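Why Does Wood Have Lines? 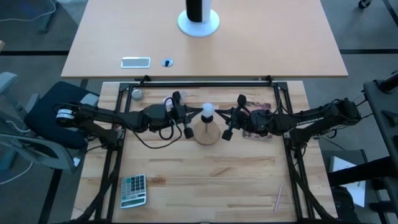 Young Readers' Corner, Education Team of the Droklow Forest Museum

Look at a table, a door or a floor made of wood. Very often you will find lines in it. Some are straight like rain, and some bend like a river on a map. We call these lines the grain. Where do they come from? To answer this, we must go back to the time when the table was still a tree.

A tree grows in two directions. It grows up, because the tips of its branches become longer. It also grows wide. Under the bark there is a very thin layer which makes new wood. It is called the cambium (say: KAM-bee-um). Every year the cambium puts a new coat of wood around the old one, a little like you put a sweater over a shirt. The old wood stays inside.

In places with a cold winter, the tree does not work at the same speed all year. In spring it has plenty of water and it grows fast. The wood from this time is usually light in color. In summer it becomes slower, and the wood is darker and more dense. In winter the tree rests. One light part and one dark part together make one ring, and one ring is one year.

In our entrance hall you can touch a slice of an old oak from the Chae valley. Wissam Azar from our workshop polished it and counted the rings with a needle and a magnifying glass. He found 397. He had to begin again two times, because some rings are thinner than a fingernail!

A thin ring can tell us that the year was dry, or that bigger trees were taking the light. A wide ring tells us about a good year. Scientists compare the rings of many trees, also from very old houses and ships. In this way they can learn about the weather long before people wrote it down.

But a table has no circles on it, so what happened to the rings? It depends how you cut. Think of a carrot cake roll. If you cut it across, you see a spiral. If you cut it along its length, you see stripes. With a tree it is similar. Cut across the trunk and you get circles. Cut along the trunk and the rings become long lines. When the saw passes far from the middle, the lines often make tall pointed shapes, and carpenters call them cathedrals.

And the knots, the dark round spots? A knot is the place where a branch was growing. The trunk became wider year after year and closed around the beginning of the branch. The lines of the grain go around the knot like water around a stone.

Trees in warm rain forests sometimes have no clear rings, as they can grow in every month. Then it is much more difficult to know their age.

Try it at home

Put a sheet of thin paper on a piece of rough wood. Rub softly with the side of a crayon – do not press hard. The grain will appear on the paper. Try a cutting board, an old fence or a wooden spoon, and write the name under each one.

If you bring your rubbings to the museum on a Tuesday, we will hang them on the wall next to the oak.

Words to remember

Grain: the lines in wood
Cambium: the thin layer that makes new wood
Knot: the mark left by a branch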